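Chapter 8
Folding and Storing Padded Garments

By Kirsten Blöndal
August

8.1 Scope of the chapter

The previous chapter dealt with flat textiles: sheets, towels, shirts, and other items whose folded thickness depends almost entirely on the number of layers. Padded garments behave differently. A quilted jacket or puffer coat contains a large volume of trapped air, and its folded thickness depends on the number of layers, the type of fill, the spacing of the stitched seams, and the load placed on top of it. A method that gives good results with a cotton shirt will usually give a poor stack when applied to a winter coat.

This chapter covers the preparation, folding, stacking, and seasonal storage of padded outerwear in an ordinary household. Commercial vacuum packing is treated in Chapter 11. Washing and drying are treated in Chapter 5, and the reader is assumed to know the drying times given there. A padded garment must be completely dry before any of the steps below are carried out.

8.2 Terms

Shell. The outer fabric of the garment. Shells may be matte or glossy. Glossy shells slide against one another more easily and need a wider base when stacked.

Fill. The insulating material held inside the shell. The two common classes are down and synthetic fiber.

Channel. The space between two neighboring rows of stitching. In most puffer jackets the channels run across the body. In quilted garments the stitching may run in several directions and the enclosed spaces are smaller.

Loft. The thickness of the fill at rest, with no load applied.

Recovery. The return of the fill to its original loft after a load is removed. Recovery is never instant, and with older synthetic fill it may be incomplete.

Fold line. The line along which the garment is turned. Where possible, a fold line is placed on a row of stitching, where the fill is thinnest.

8.3 The working surface

A padded garment needs a working surface larger than the garment itself with the sleeves spread. In most homes the only surface of this size is a bed. A bed has one disadvantage, a soft base, which allows the lower layers to sink and makes it harder to press air out evenly. It has the advantage of height, and the person folding can reach the full width of the garment without kneeling.

The surface should be covered before work begins. A plastic sheet is suitable. It can be wiped clean, it does not shed lint onto dark shells, and the garment can be turned on it without lifting. A checkered sheet also gives a set of straight lines against which the edges of the fold can be judged. Creases in the sheet should be smoothed out under the garment, but those beyond it have no effect on the result.

Garments waiting to be folded are kept at the back or side of the surface. Dark and light garments may share the same surface, provided the shells are clean.

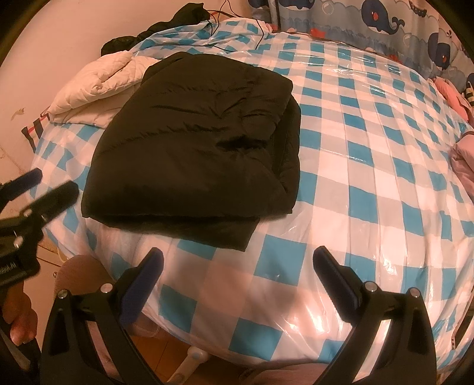

Should a puffer jacket be folded with the zipper open or closed?

The zipper should be closed to the top before folding. A closed zipper keeps the two front panels level, and the teeth are less likely to catch on the shell of the next garment in the stack.

8.4 The rectangular fold

The rectangular fold is the standard method for jackets of hip length or shorter. The steps are as follows.

1. Close the zipper and any snaps. Empty the pockets.
2. Lay the garment face down and spread the sleeves to the sides.
3. Press the air out with the flat of both hands, working from the collar toward the hem.
4. Turn each sleeve in across the back. The cuffs should not extend past the opposite side seam.
5. Fold the hem up to the middle of the back, placing the fold line on a row of stitching.
6. Fold the collar end down over the hem and press again.

The result is a thick block with an even top panel. Horizontal seams that lay parallel to the hem before folding should still be close to parallel afterward. A seam that runs at a clear angle shows that one side of the body was pulled farther than the other. The usual remedy is to open the last fold only, correct it, and close it again.

Puckering along the seams is normal. The thread is shorter than the fabric it holds, and gathers form on both sides of the row whether the garment is folded or hanging.

Inner layers often roll outward along one side of the block, and the corner of a lower flap may extend past the front edge. Neither affects storage in a deep bin. On an open shelf the flap should be tucked under, as it will otherwise catch on the block below when the stack is moved.

8.5 Long coats and quilted garments

Coats that reach the knee require one additional fold. The lower third is turned up first, and the remaining length is then treated as a short jacket. The finished block is narrower in proportion to its thickness and should be placed at the bottom of the stack.

Thin quilted garments may be folded once and laid double. They have little loft to press out, and additional folds produce hard ridges along the stitching. Light-colored quilting shows these ridges more clearly than dark quilting does.

8.6 Load and recovery

Table 8.1 (page 214) gives the results of a small household trial made for this book with a synthetic-fill jacket weighing 700 grams. The jacket was folded by the method in 8.4 and placed under a second garment weighing 1,138 grams. A further trial used a folded vest of 400 grams as the load. The heavier load gave the more compact stack and the slower recovery. For storage longer than one season, the lighter arrangement is preferred.

The storage bins used in the trial were the Bostitden deep model and the Gikano shelf box. Both are referred to again in 8.9, where the effect of bin depth on the order of stacking is discussed.

Related chapters
Chapter 5: Drying Times for Filled Textiles
Chapter 7: Flat Textiles and the Shelf Fold
Chapter 11: Vacuum Packing and the Jukine Valve Bag
Reader notes on the Brynjólfsdóttir sleeve fold

8 comments
400 shares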